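4.2 Ventilated crates in the sorting room 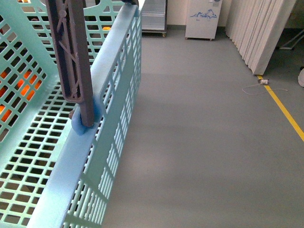 Figure 3. Light blue plastic crate with perforated floor and slotted side wall.

Mirjam Kuipers objected, when she read our first draft, that we treated all open crates as one group, and that a crate with holes in the floor should be judged separately from a crate with holes only in the walls. We accept this remark, and the section is now divided in this way.

The crate in Figure 3 belongs to the first group. The openings of its floor are small, while the side wall has vertical slots in two tiers, with a solid band between them. The upper rim is thick and smooth. In our interviews the workers of Mohamedi spoke about the rim more often than about any other part, as it is the place where the hand holds during lifting. Pendo Mfinanga preferred a smooth rim also for wiping.

Over the season the site had 1,700 crates in use, and we followed them from June until the end of the harvest. Two problems were reported repeatedly. First, small leaves stay in the mesh of the floor and must be brushed out from below. Second, narrow slots are slower to clean than large windows, and the workers often left them for the last wash of the day, which starts at 5 in the afternoon.

The loss of fruit by pressure marks was not measured for this group. Mutua Mollel suggested a paper sheet on the floor, but the sheet closes the openings and the air can then pass only through the walls. We return to this question in Section 5.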